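3.2 Trial conditions and tidying tasks

The Zalteck two-arm kit was assessed as supplied, with the vendor's Wendora control software and no changes to the default speed limits. Trials took place in a furnished room at our Foley site. Each task was started by voice and given 5 minutes before it was scored as incomplete. The arms were cabled externally, and we noted any contact between a cable and the surroundings, as buyers with small rooms had asked about this in our earlier survey.
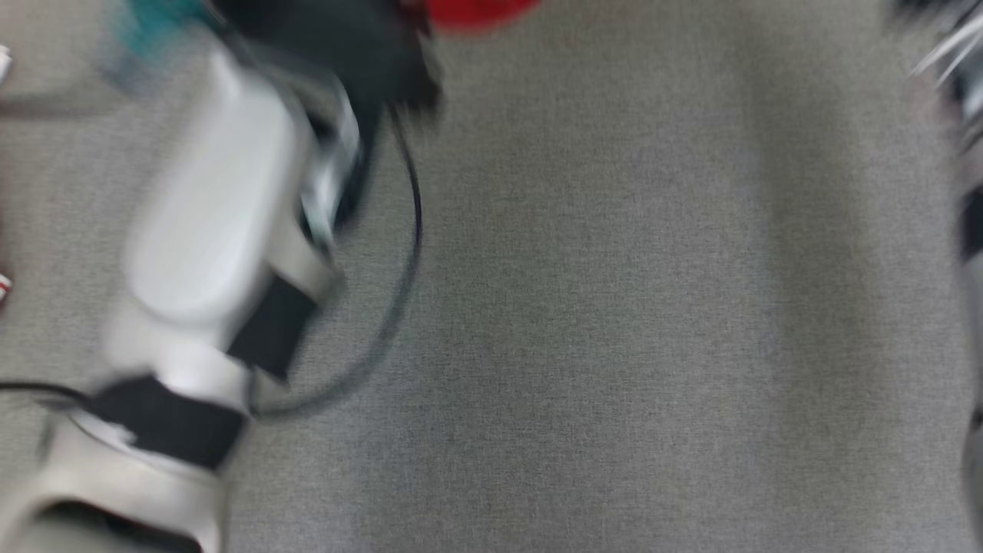 Figure 4. White arm in motion over grey carpet, with its external cable looped to one side.
Field report by the Wunero Home Automation Group, March

Floor-level pickup made up 36 of the 76 trials. The default speed was comfortable to stand beside, but the wrist moved faster between waypoints than the manual led us to expect. We recommend that buyers keep a clear margin on the cable side of each arm - the kit's planner does not model the cable at all.

Clothing was harder to score. A garment in a heap has no fixed outline, and sleeves and hems can lie on top of one another, so we marked the choice of grasp point separately from the lift. Red and white sportswear on a grey padded surface was used for part of this set.

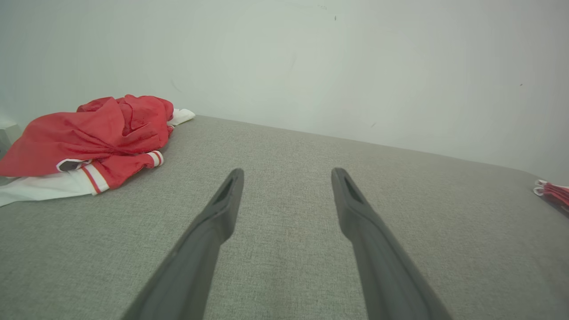
The vendor's guide advises approaching fabric from above with the fingers open, and we kept to that. Operators took roughly 45 minutes to learn the teaching mode, including the wrist camera view. Scores for the two marks are reported separately in Section 4.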